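Trotstead Allotment and Gardens Society
Minutes of the July meeting

Present: Spyros Liapis (chair), Lukian Nechyporuk (minutes), and members as signed in the book. Apologies were read out.

1. Previous minutes. Agreed, with one correction: the word "promised" under water supply to read "suggested". The water company's man never promised anything and Lukian would like that on record.

2. Refreshments. The tea money is down again. Spyros asked whether the charge should go up. It was pointed out that the last rise was supposed to settle this for good. Left as it is until the autumn.
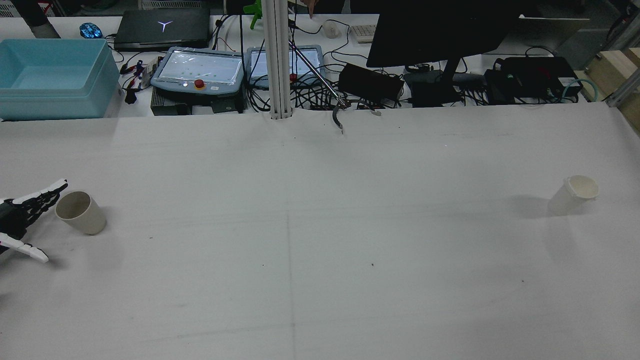 Trotstead, July

3. Water supply. The bill for the half year is £914. The meter reading given on it is 3,807, and two members who looked at the dial on Monday could not make it agree. Doltbridge Water says the reading was taken in person. No one on the site saw a reader come in, and the gate was locked. Lukian to write again and ask for the date and time of the visit. It was proposed that we pay under protest. Others felt that paying under protest is the same as paying. Carried, 12 for, 4 against.

4. Padura compost. The Padura salesman has offered a bulk price on peat-free compost, with a claim that it will cut watering by "up to 12 per cent". Spyros asked compared with what. The leaflet does not say. Members who tried the trial bags reported decent beans and poor carrots, but they also reported decent beans and poor carrots last year without it. No order to be placed. If Padura want to leave more free bags at the gate they are welcome to.

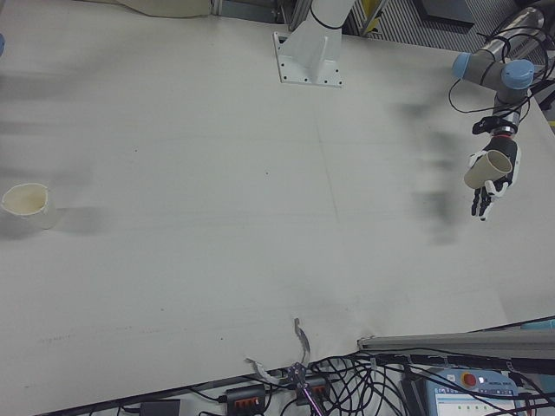

The chair added that any bags left should go to the plots at the bottom end, where the soil is worst and a difference might show, and that somebody should keep an ordinary row next to each for comparison. Agreed in principle. Names wanted.

5. Kravchuk fence. The quote from Kravchuk Fencing covers the north side only. It describes the posts as "maintenance free", as did the quote for the present posts, two of which are now held up with rope. Lukian to ask what the guarantee covers in writing, and whether it includes the gate.

6. Slugs. Long discussion. Copper tape, beer, eggshells and going out with a torch were all recommended by people who still have slugs. No decision.

7. Any other business. The hose on the middle tap is leaking at the join. The key to the shed is missing again.

Meeting closed at 9.10 pm. Next meeting to be put up on the noticeboard.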